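Skandus Home Help > Desks and cables

Where to put power strip on a white desk?

Adeyemi, 8/28/22
Got a white strip lying on a white table, at an angle, looks a mess. Dont want to drill. Ideas?

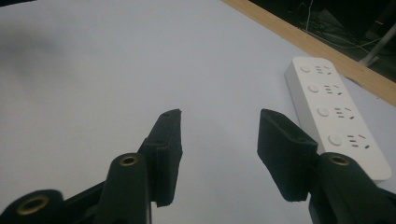
2 replies

Clondlow
Sticky hooks under the back edge, strip sits in them. Wipe the underside first and leave them overnight. Mine's been up since January, no drilling. Keep the switch facing you.

Drukau
Just shove it behind the table leg. Or get a cable tray, more money tho. Measure teh strip first.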